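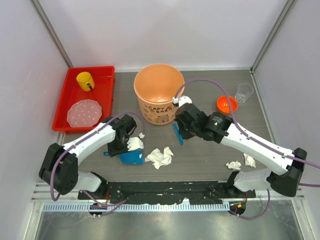
Melina Stamatopoulos asked why a mug, a plate and a bowl have different shapes when all three hold food or drink. The answer is that each shape does a different job.

A container is any object with a bottom and sides that keeps something in one place. The amount it can hold is its capacity. Capacity is measured in milliliters (mL) or in cups.

Mugs. A mug has tall sides and a narrow opening. A drink in a narrow opening touches less air, so it cools slowly. The mug used in the test below holds 400 mL.

Plates. A plate is wide and almost flat. Its rim is raised a little to stop sauce from running off. Some plates, such as the pink one with white dots, have a wavy edge. This is called a scalloped edge. It is decoration and does not change how the plate works.

Bowls. A bowl has curved sides. The curve guides a spoon from the bottom up to the rim.

Glasses. A clear drinking glass lets light through. You can check the level of the drink from the side.

Buckets. A bucket is wider at the top than at the base. This shape is called a taper. Tapered buckets can be stacked one inside another. A thick rolled rim makes the top edge stiff, so it bends less.

Trays. A tray holds other containers. Its raised sides keep them from sliding off.

Test it at home
Fill a mug with water. Pour the water into a bowl, then onto a deep plate placed in the sink. Measure the depth each time with a ruler. The amount of water stays the same, but the depth changes.

Words to know: capacity, rim, scalloped, taper.

Text: Kaiwen Wei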